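Search this journal

3. Revenue stamps on the Saltville ferry tickets

We were thrilled to find 131 tickets in the Gondal album - 40 with a revenue stamp still in place! Ten-cent stamps turn up only on cabin tickets.

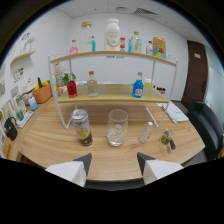 The cancels are even better. Most read "Lamier" in violet, a landing missing from every timetable we had checked. 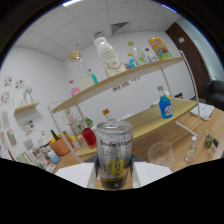
Figure 2. Soda water can, with a two-tier shelf behind.

Bhutto's 2000 checklist gives Lamier a single cancel type, and we can now add a second.

Comments

Tanveer Ghauri: Lovely find. Any on pink paper?

plurero: I have one dated September!

Back to top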